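The Cutlery Corner, and Other Small Matters

Posted July 23, 2018 by Eoin McGrath

Readers of these pages will know that the flat on Gresstead has one table, and that the table does everything. We eat at it, pay bills at it, and once cut Balthasar Mayrhofer's hair at it, an event he still brings up. What it never had was a proper spot for the forks and spoons, which lived in a drawer that opens only if you lift it, swear, and pull.

The drawer is now retired. Its replacement is a white plastic holder with holes in the front, and I have become the kind of person who has views on it. Click through at your own pace. Larger versions are in the Gresstead album, number 61, between the bathroom shelf and the one with all the jam.

Full house

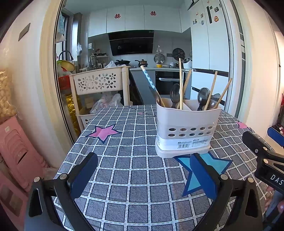
Four spoons and four chopsticks, bowls and tips in the air. The spoon with the blue dots on its handle is the good one, and there is a quiet race for it at breakfast. The smoky plastic ones are for everybody who lost. I keep meaning to peel the label off the front, and I have been meaning to for long enough that it now counts as decoration.

A word on the divider

The holder has a white divider inside, put there by somebody who believed that people sort things. Mechthild Bachmann does believe it. She wants spoons on one side and chopsticks on the other, and has said so in writing, on a note on the fridge. Fulvio Fiore holds that a thing is sorted if it is standing up. I side with Fulvio, but I do it out of Mechthild's hearing.

Some of it out

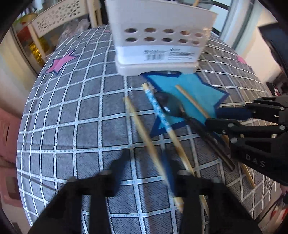
Sorting cutlery is a job that should take a minute and will happily eat an evening if you let it. You begin with spoons and end up in a discussion about what belongs on a table at all. The pencil in the blue-and-white wrap is my favorite piece of evidence, lying there among the chopsticks as if it had been invited to dinner. Mechthild says pencils go in the mug by the phone. We have not had a phone there since March, but the mug has kept its title.

The tablecloth

I was outvoted on the stars. I wanted plain gray and got gray with a grid, plus pink and blue stars with navy edges, and I will admit that they have grown on me. Crumbs vanish into the pattern, too, which has done wonders for our reputation.

Next time: the Tanner shelf, and why it leans.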